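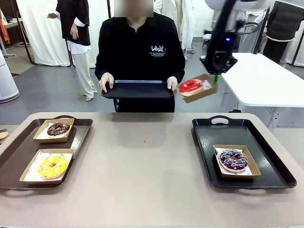
*Glazed donuts boxed in kraft paper, on serving trays.*

# Holding glazed donuts for counter service

These notes cover glazing, setting and holding yeast donuts for a short counter service. They assume the donuts are already fried and cooled. The frying procedure is on a separate page.

## Glaze consistency

The base glaze is powdered sugar, whole milk, corn syrup and salt. Sift the sugar first. Small lumps do not dissolve at dipping temperature and will show on the surface after setting.

Warm the glaze over a water bath and stir slowly with a spatula. A whisk pulls in air, and the bubbles leave pinholes. To test it, lift the spatula and let the glaze fall back into the bowl. The ribbon should disappear in 5 seconds. If it stays visible longer, add milk by the teaspoon. If it vanishes at once, add sifted sugar.

Use gel color. Liquid color thins the glaze and the ribbon test has to be repeated. For chocolate, replace part of the sugar with cocoa and expect to need more milk than the recipe states.

## Dipping

1. Brush loose crumbs off the top of the donut.
2. Hold it by the sides and lower it top down until the glaze reaches the widest point.
3. Lift straight up and let it drain over the bowl.
4. Turn it over in one movement and set it on a wire rack.
5. Apply sprinkles within a minute. After that the skin has formed and they roll off.

Drizzle goes on later, once the base glaze no longer marks when touched at the edge. White drizzle applied too early sinks and spreads. 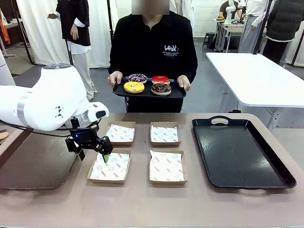
## Setting and boxing

Leave the donuts on the rack until the glaze is firm on top and at the lower edge. The lower edge is always last. Humidity has more effect on setting time than room temperature does, so keep the rack away from the fryer and the dish machine.

Line each box before the donut goes in. Push the paper into the corners with two fingers; if it bridges a corner it will spring back against the glaze. Leave lids open until the order is closed out. A closed lid traps moisture and the glaze turns tacky.

Do not refrigerate. Condensation forms when the donuts come back out, and the colors bleed into the drizzle.

## Batch notes

The Fonbridge counter sold 174 donuts on the Thursday we used this method. Rebecca Sartori kept the log. Nearly all of the rejects came from one bowl of yellow glaze that had cooled below dipping temperature. Rewarming fixed it, but the bowl needed milk afterward and the ribbon test was run again.

Glaze can be rewarmed 2 times. After the second, it dries dull and cracks when the donut is picked up. Discard it and mix a new bowl.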